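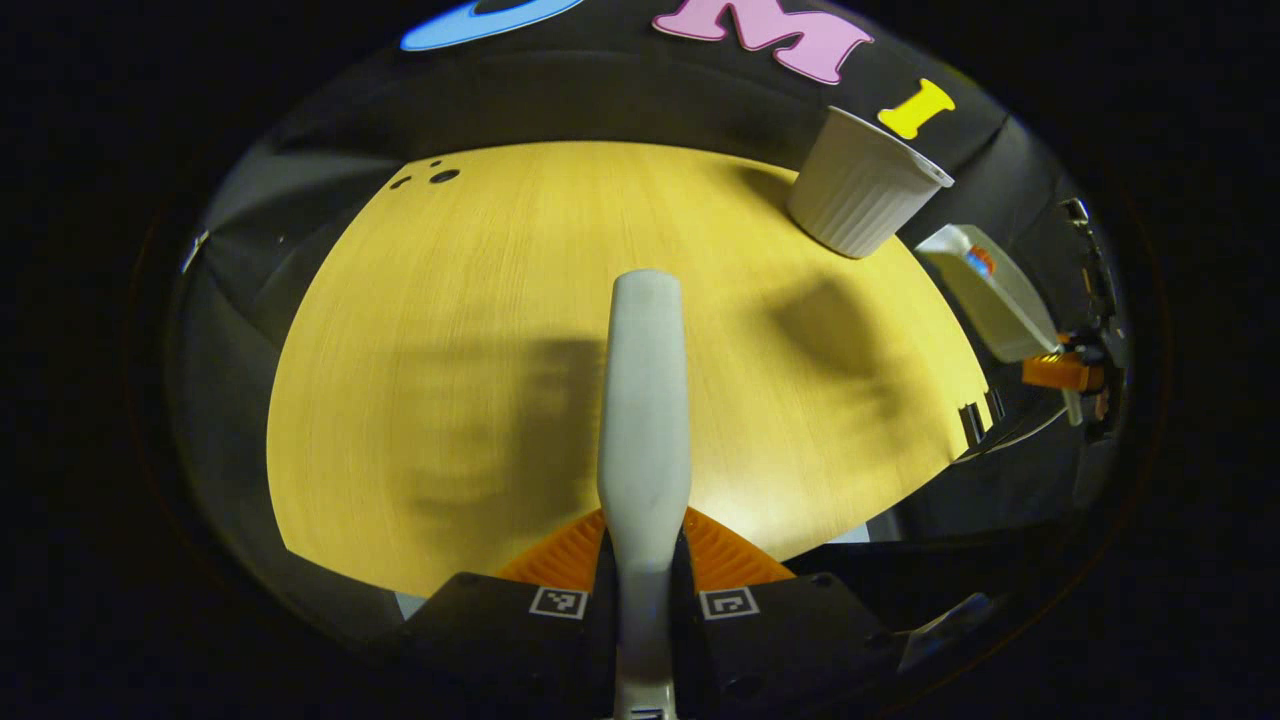 그림 1. 밝은 나무 상판의 원형 탁자

기계요소설계 팀 프로젝트 결과 보고서
주제: 죠 커플링용 탄성 인서트의 경도가 축 어긋남 진동에 미치는 영향

1. 주제를 정하게 된 경위

우리 팀의 첫 주제는 자기부상 베어링이었다. 예산표를 받아 본 날 구름 베어링으로 바뀌었고, 구름 베어링은 옆 팀이 먼저 신청했다. 남은 목록에서 축이음, 그중에서도 죠 커플링을 골랐다. 양쪽 허브의 이빨 사이에 별 모양 고무를 끼우는 부품이고, 교재에서는 반 쪽을 차지한다. 그 반 쪽을 읽고 나서 인서트 경도를 카탈로그대로 고르면 정말 되는지 확인해 보기로 했다. 지도교수님의 첫 반응은 "작고 좋네"였으며, 어느 쪽에 방점이 있었는지는 여쭙지 않았다.

2. 배경

모터 축과 부하 축은 도면에서는 언제나 일직선이다. 현장에서는 베이스가 휘고, 볼트 구멍이 크고, 조립하는 사람이 배가 고프다. 커플링은 이렇게 생긴 어긋남을 흡수하면서 토크를 전달해야 한다. 어긋남은 보통 평행 편심, 각도 편심, 축 방향 변위로 나누는데 이번 실험에서는 각도 편심만 다루었다. 평행 편심용 지그도 설계는 했으나 가공 의뢰서가 아직 접수 대기 상태이다.

인서트가 무르면 진동과 충격을 잘 받아 주지만 비틀림 강성이 떨어지고 허용 토크도 작다. 단단하면 그 반대가 된다. 따라서 위치 정밀도가 중요한 장치에는 단단한 것을, 기동과 정지가 잦은 장치에는 무른 것을 쓰라는 것이 일반적인 권고이다. 권고문 끝에는 대개 "자세한 사항은 당사에 문의 바랍니다"가 붙는다.

3. 시험 장치와 시편

시험대는 학과 창고에 있던 Gerlach 구동 벤치를 고쳐서 썼다. 고쳤다고 적었지만 작업 시간의 대부분은 굳은 그리스를 긁어내는 데 들어갔다. 부하 쪽 베어링 하우징 아래에 심을 끼워 각도 편심을 주었고, 다이얼 게이지로 허브 단면의 흔들림을 읽어 각도로 환산했다.

커플링 허브는 Wenulden의 알루미늄 클램프형이다. 세트스크루형이 더 쌌지만 예비 조립에서 축에 자국을 남겼고, 그 축은 빌린 것이었다. 인서트는 Fotunetti에서 같은 치수의 폴리우레탄 제품을 연질, 중질, 경질로 3종 구입했다. 색으로 경도를 구분한다고 하는데 연질과 중질의 색이 형광등 아래에서 무척 비슷했다. 첫 주 데이터를 버린 까닭이 여기에 있다. 이후로는 시편마다 유성펜으로 표시했다.

4. 시험 방법

회전수는 2,000 rpm으로 고정했다. 인서트 종류마다 정렬 상태와 편심 2도 상태에서 각각 진동을 측정했고, 가속도 센서는 부하 쪽 하우징의 수평 방향과 수직 방향에 붙였다. 편심 2도는 제조사 허용값을 넘는 조건이다. 허용값 안에서는 세 인서트가 모두 모범생처럼 굴어서 그래프에 그릴 것이 없었다.

내구 시험은 편심 상태에서 시편마다 55시간씩 돌렸다. 중간에 멈추고 식힌 시간은 포함하지 않는다. 야간 운전은 허가가 나지 않았고, 그래서 내구 시험은 우리의 수강 시간표와 거의 같은 모양으로 진행되었다. 가동 중에는 덮개를 닫고 한 사람이 비상 정지 버튼 옆을 지켰다.

5. 결과

정렬 상태에서는 인서트 종류에 따른 진동 차이가 반복 측정의 산포 안에 묻혔다. 축을 잘 맞추면 무엇을 끼워도 괜찮다는 뜻인데, 보고서 한 편을 걸기에는 다소 허전한 결과이다.

편심 상태에서는 차이가 드러났다. 경질 인서트의 진동이 가장 컸고, 특히 회전 주파수의 두 배 성분이 뚜렷하게 올라갔다. 중질은 그보다 낮았으며 연질이 가장 낮았다. 여기까지는 카탈로그의 예상과 같다.

내구 시험 뒤에는 순서가 달라졌다. 연질 인서트는 날개 옆면이 눌려 허브 이빨과의 틈이 눈에 띄게 벌어졌고, 기동할 때 딸깍하는 소리가 났다. 재측정한 진동은 중질보다 높았다. 중질은 옆면에 광택이 생긴 정도였고 진동 변화도 작았다. 경질은 겉모습이 멀쩡했다. 대신 하우징 볼트가 풀려 있었다. 인서트가 견딘 것을 볼트가 대신 치른 셈인데, 볼트 체결력은 측정 항목에 없었으므로 더 이상의 해석은 삼간다.

6. 고찰

초기 진동만 보고 연질을 고르면 처음 얼마간은 현명해 보인다. 우리 조건에서는 중질이 가장 무난했다. 다만 시편이 종류마다 하나뿐이어서 개체 차이인지 경도의 영향인지 가려낼 수 없다. 추가 구매를 신청했으나 "같은 것을 왜 또 사느냐"는 회신을 받았고, 반복 실험의 의의를 설명한 답장은 아직 읽음 표시가 뜨지 않았다.

온도를 기록하지 않은 점도 아쉽다. 폴리우레탄은 열에 민감하고, 연질의 변형에는 내부 발열이 한몫했을 수 있다. 적외선 온도계는 있었다. 건전지가 없었다.

심을 이용한 각도 조정은 반복성이 나빴다. 시편을 바꿀 때마다 게이지를 다시 읽고 심을 다시 끼웠으며, 조정에 쓴 시간이 측정에 쓴 시간보다 길었다. 다음에 이 시험대를 쓸 팀에게는 미세 조정 나사가 달린 베이스를 먼저 만들 것을 권한다.

7. 현장 견학에서 들은 내용

Temodville의 컨베이어 정비 공장을 견학하면서 인서트 선정 기준을 물었다. 답은 "재고에 있는 것"이었다. 이어서 받은 설명은 좀 더 쓸모가 있었다. 이 공장에서는 인서트를 교체할 때 반드시 축 정렬을 다시 확인하고, 빠진 고무 가루의 양을 점검표에 적는다. 가루가 많으면 인서트를 바꾸기 전에 베이스부터 본다고 한다. 우리가 한 학기 걸려 얻은 그래프와 방향이 같았다.

8. 남은 작업

평행 편심 지그 가공(접수 대기)
중질 인서트 추가 시편 확보
하우징 볼트 체결 토크 기록 양식 작성
온도계 건전지 구입

측정 원본과 심 두께 기록표는 학과 공유 폴더에 올려 두었다. 폴더 안의 '최종'과 '진짜최종' 가운데 이 보고서에 쓴 것은 '최종'이다.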